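Search this site
Search
February 8, 2024
Posted by Covadonga Moya

Minutes of the marketing meeting, Omano

Present: Covadonga Moya (minutes), Jaanus Lepik (chair), sales, web, customer service. Apologies from the warehouse.

1. Minutes of the last meeting
Approved with one correction. The Zekard mailing went to trade customers only, and the minutes had it going to the full list.

2. Email newsletter
The January issue went out to 2,000 addresses. Web reported that 99 people unsubscribed, most of them from the list bought in with the old shop accounts. Jaanus asked whether those accounts should have been mailed at all. It was agreed to send them one last message asking if they want to stay on, and to drop anyone who does not answer by the end of the month.

Sales asked again for a shorter newsletter. The last issue had seven items and the clicks were nearly all on the first two. From the next issue there will be four items at most, with the offer at the top. The staff column moves to the website.

Action: web to send the stay-on message. Covadonga to cut the template.

3. Customer reviews
The product pages now carry 64 reviews, over half of them for the Mägi range. Several Sarnix pages still have none. Customer service said buyers are asked for a review the day after the order ships, so many get the request before they have the parcel. The request will be moved to ten days after shipping.

There was a long discussion about replying to bad reviews. Sales would like to answer only where the facts are wrong. Customer service would like to answer all of them, in two or three lines, with a phone number. The second was agreed for a trial until the spring catalog is out.
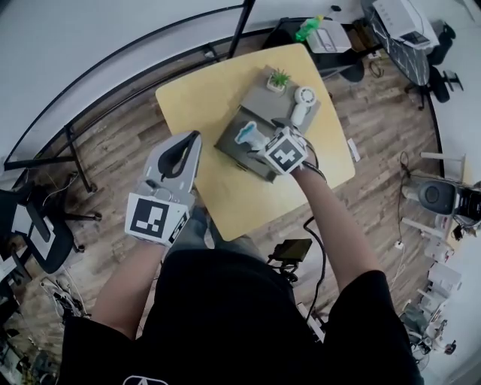
Jaanus said he had read the replies posted so far and they all sounded the same, and that customers would notice a pasted paragraph sooner than they would notice no reply at all. Customer service accepted this and will stop using the standard text, apart from the phone number and opening hours.

Offering a discount code in return for a review was raised and turned down.

Action: customer service to change the timing of the request and send Covadonga the first ten replies.

4. Spring catalog
Page count stays as last year. The printer needs final copy two weeks earlier than before. Prices for Sarnix are still missing and sales will chase them. The cover wording was not settled. Two versions will be sent round by email, and replies are wanted within three days.

5. Trade fair in October
The early booking rate for a stand closes next month. Last time we had a corner and paid extra for it. Sales thinks it was worth the money, Jaanus is not sure and wants to see how many orders came from it. Held over until he has the figures.

6. Any other business
The search on the website does not find products when the name is typed without the dots, so "Magi" brings up an empty page. Web to fix.

Next meeting in four weeks, same room. Items for the agenda to Covadonga.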